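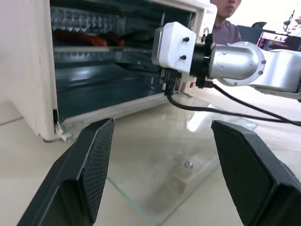 A sheet of clear glass, with a faint green tint at its edges.

Washing soda

Washing soda, sold in many shops as soda crystals, is a plain and rather old-fashioned household cleaner which has been kept under kitchen sinks for generations. Its chemical name is sodium carbonate. It is a close relation of bicarbonate of soda, the stuff that goes into scones, and the two are muddled up constantly, but washing soda is a good deal stronger and should never be eaten or used in baking.

Name and forms

The shop crystals contain a great deal of water locked up inside them, and if a bag is left open in a warm cupboard they slowly give up some of it and turn to a white powder. People often throw the powder away thinking it has gone off, a pity, as it still cleans perfectly well and is if anything a little stronger by the spoonful. A drier form, called soda ash, is used in glassmaking, dyeing and swimming pools. Older household books also speak of "sal soda" — the same thing under another name.

History

Long before there were factories to make it, soda was got from the ashes of plants that grow near the sea, such as saltwort and certain kinds of kelp, and also from the beds of dried-up lakes. The ashes were soaked in water, the water was drained off and boiled away, and what was left in the pan was used for making soap and glass. Factory methods starting from common salt came in from the end of the eighteenth century and brought the price down so far that almost any household could afford it.

The small town of Codden had a soda packing works beside its canal, known to everyone as Fitzsimmons after the family who ran it. The local historian Tamsin Oyelaran, in her fond and very thorough account of the town, records that the works filled 3,000 bags in a good week and that the women on the packing floor wore cotton gloves which they had to supply themselves. The building is now flats, though the name can still be made out in the brickwork on the canal side.

Uses in the home

Washing soda makes water alkaline, and this helps it to loosen grease and to soften hard water. It is most often used for:

Laundry, where a little is added along with the ordinary detergent in hard water districts
Kitchen drains, to shift light grease before it builds up
Greasy tiles, steel pans and oven shelves
Outdoor paving with a film of green on it
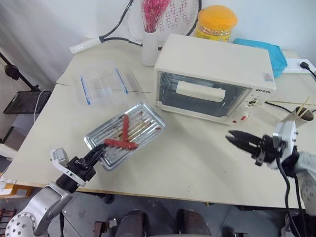

Two red sausages on a ribbed metal baking tray, with a cream toaster oven behind.

For soaking pans, Kumaresan Acharya's household manual suggests 100 grams of crystals to a bowl of hot water and a wait of 25 minutes before anybody picks up a brush. Mei Kapoor, whose own book is a good deal more relaxed about quantities, simply says a generous handful and a cup of tea. Both agree that burnt-on sugar is a stubborn thing and may want a second soaking.

Things it should not be used on

Aluminium is the great one to remember, as washing soda attacks it and leaves it dark and dull. Silk and wool are also harmed. Varnished or waxed wood can lose its finish, and so can some painted surfaces, so it is sensible to try a hidden corner first. It is often mixed with vinegar in household tips, and the fizz is very jolly to watch, but the two largely cancel each other out and what remains in the bowl is a weak salty water that cleans rather poorly.

Safety and storage

The crystals irritate the eyes and dry out the skin, and rubber gloves are usually advised. Splashes in the eye should be rinsed with plenty of clean water and medical advice sought. A lidded jar or tub keeps the damp out and should be clearly labelled, well away from the baking things and out of reach of children.

See also

Bicarbonate of soda
Borax
Hard water
Soap making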